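Canditz Teppichreiniger-Konzentrat, 5 Liter

Artikelnummer 3695, Lieferzeit 2 Werktage

Ich verkaufe ja viel Zeug für Böden, aber das Canditz nehme ich selbst zu Hause, und zwar für den Flur UND fürs Esszimmer. Riecht kaum, schäumt wenig, und der Flor klebt hinterher nicht (das war beim alten Mittel von Herkison mein großes Problem!).

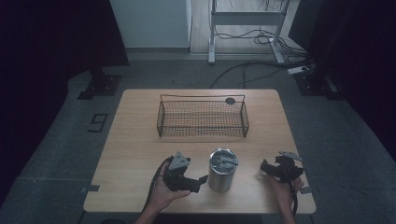 Dosierung

Zwei Kappen auf einen Eimer lauwarmes Wasser, mehr braucht es wirklich nicht. Bei Kaffee und Rotwein erst pur auftupfen — nicht reiben! — und fünf Minuten warten.

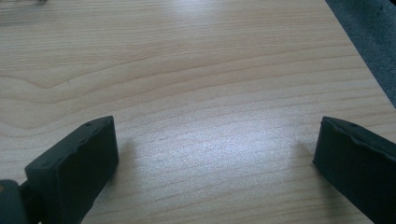
Wolle und Sisal bitte vorher an einer Ecke testen, Latifa Ghoneim aus unserem Lager hatte da mal einen hellen Rand im Läufer. Synthetik ist unkritisch.

Ein Kanister reicht bei mir ewig. Wer nur ein Zimmer hat, nimmt besser die kleine Flasche, die steht im Shop unter 291. Am dankbarsten ist übrigens ein grauer Teppichboden wie der unter dem hellen Tisch hier, da gehe ich einmal im Oktober komplett drüber und tupfe sonst nur Flecken weg. Bei Creme müsst ihr öfter ran.
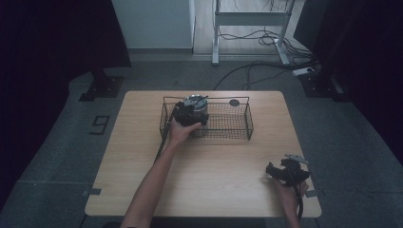 Zum Versand noch kurz: Der Kanister kommt einzeln verpackt, Sammelbestellungen gehen auch. Schreibt dann einfach an Hatem Ramadan, der macht euch einen Preis. Und schiebt vor dem Reinigen die Möbel raus, auch so einen Holztisch mitten auf dem Teppich, sonst habt ihr später eine Kante. Drahtkörbe und Töpfe räumt ihr am besten gleich mit ab, dann trägt sich der Tisch leichter.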